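Notebook, Flundover workshop, front room
August, started after lunch

The room has become too full again, so today I try to put it in order and write down where things go. Last time I did not write it, and then everybody asked me, and I had forgotten half.

The white table stays in the middle part of the room. I measured the free way beside it two times, because the first time I held the tape not straight. With the chairs pushed in it is enough to walk past with a box. With the chairs out it is not enough. Please push the chairs in.

The plant can stay on the table. It has small white flowers now and I think it likes the light better than on the old shelf at Tapley, where it lost many leaves. Water: a little, in the morning, and pour away what stands in the bottom of the pot. I gave it too much in the first weeks. 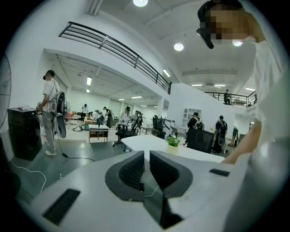 Chairs: the black office chairs belong to this table and should not travel to the next room. The one with the mesh back is the best for long sitting, the high-backed one is heavy to move. I have ordered 6 felt pads from Nolel for the visitor chairs in the store room (not for these), order still open.

Cables are the bigger problem. I do not like them loose on the floor near where people walk, and on a grey floor a white one is difficult to notice. Plan is to lay them along the wall and fix them with tape every 20 cm. I tried 15 first on a short piece by the store room, it looks neater but uses too much tape and is a pain to take off again. Tape rest: one roll and a bit.

The fan is good in the left part of the room, but not on the highest step, then papers go from the table. Middle step is fine.

Black cabinet: top should be kept free for small things in use. Inside I sorted two shelves, the lower one is still a mixture. Found the labels from Flovstead which I was looking for since spring. The box says 2000 pieces, so we do not need to buy labels for a long time.

Doorway to the bright room: keep it open and put nothing in it, also not for five minutes.

Still to do: lower shelf of cabinet, more tape, ask if the second key was found.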